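The round table at Stulton
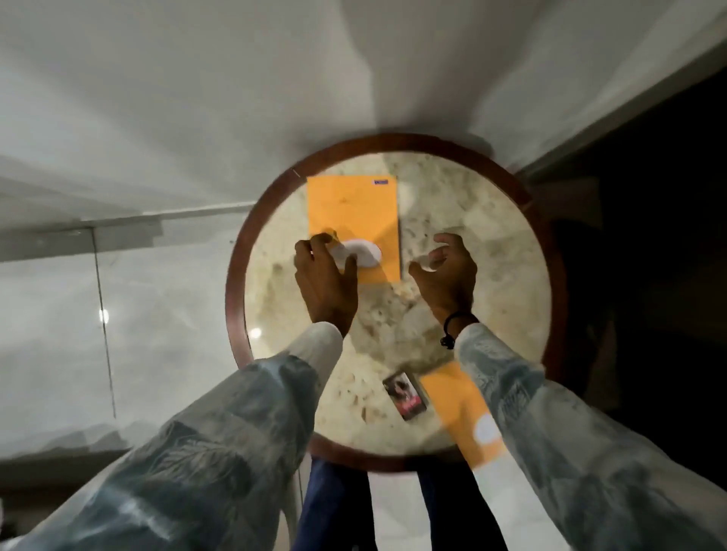
We keep this table in the front room at Stulton and most small jobs end up on it. Matilde Correia bought it in Lau, and it took two of us to get it up the stairs. The top is stone in cream and beige with grey and brown speckles, set in a polished reddish-brown wooden rim. There is a small pale scratch on the rim — we have left it alone.

Coloured paper goes down first when we sort small white pieces, as they are easy to lose against the stone. The orange sheets work best.

More from the other rooms in December.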